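**February progress note, bench automation pilot (Hadarbridge refurb floor)**

To: Marlene Leclerc
From: Ayantu Seyoum
cc: Kaisu Kiiskinen, Raili Kauppinen

Marlene, short version first because I know you're reading this between meetings. Can the arm do shop-floor chores yet? Some. Not a whole shift, not a whole machine start to finish. A few steps in the teardown/rebuild line, yes, well enough that Kaisu wants to keep going. Details below, numbers where I have them.

## What we ran

Three jobs off the list we agreed with you:

- Drive screws out, side panel off
- Memory sticks in and out
- Processor out, processor in

Plus wiping down cases, which Raili asked for. More on that later, it's not great.

Each job got 50 logged attempts on old desktop towers from the Clerkerport returns pile. Same bench, same lamp, towers lying on their side. One person standing by with a hand on the stop. Kokkonen control software all the way through, no version change mid-month (we learned that one last fall).

## Results

**Screws / side panel.** Best of the lot. 80 percent done without a person touching anything. Misses are nearly all stripped heads, and a person would of struggled with those too. Slow though. Raili does a panel while the arm is still lining up on its first screw.

**Memory.** Out is fine. In is so-so. The latches at the end of the slot are the trouble: arm pushes, one side clicks, other side doesn't, and it thinks it's finished. 27 good inserts out of 50. We added a second push and it helps. Haven't rerun the full set so I'm not giving you a number for that.

**Processor.** Hardest, and the one everybody asks about. 13 clean placements out of 50. Sounds bad. Back in the fall it was zero, so I'll take it. No bent pins on the last batch of boards, which was your big worry. Most of the failed ones stop short: chip comes down a hair rotated, force limit trips, arm backs off and waits. That is what we want it to do. Costs time, doesn't cost boards.

**Wiping cases.** Dropped after a day. It smears. Flat top is OK, anything with a vent or a corner gets skipped. A rag and a person is still the right tool. Same story Seija Karppinen told us from the household side, she had an arm on dishes and counters for most of the winter and says plates yes, counters sort of, cutlery drawer no way. I'd file wiping under "later" and not spend on it.

## What got in the way

- Cables. Every tower is routed different. Arm can't be trusted to push a loose cable aside, so a person still does that first. Not counted in the arm's time, should be. Will fix in the next log.
- Glare off shiny metal, mostly the socket area. Moved the lamp twice. Better now.
- Rellov fingertips wear faster than the sheet said. Second set is on, third set on order.
- Lost a Sunday to a breaker. Not ours, building.

## Processor job, closer look

You asked to see what the work looks like down at the board and not just a table. These are Dell boards, six memory slots split either side of the socket, and the load plate has to be standing all the way up before the chip can go anywhere near. A person opens it at the moment. Grip is on the sides of the chip. Clearance is tight, the slots don't leave the fingers much room to be sloppy.

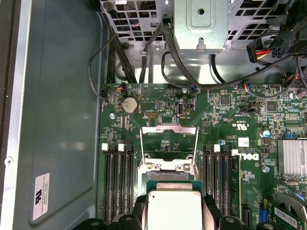
*Processor in the gripper at the open socket, load plate up.*

Next thing on this job is the rotation error. Kaisu thinks a slower last bit of travel plus a small wiggle gets most of it. I think the camera calibration is also drifting over the day, the afternoon runs are worse than the morning ones and nothing else changes. We'll test both, seperately.

## Money and people

On budget. Fingertips are over, travel is under, comes out even. Raili is on the bench more hours than planned, and I'd like that made official instead of her squeezing it in after the regular line.

## Asks

1. OK to drop wiping and move those hours to memory inserts
2. Raili's bench time approved through the end of the pilot
3. A second batch of towers from Clerkerport, mixed makes if they have them. We're getting too used to one layout.

Need 1 and 2 before we set the next schedule. 3 can wait a bit. Logs are in the shared folder, the memory tab has a wrong column header, ignore it till I fix it.

Ayantu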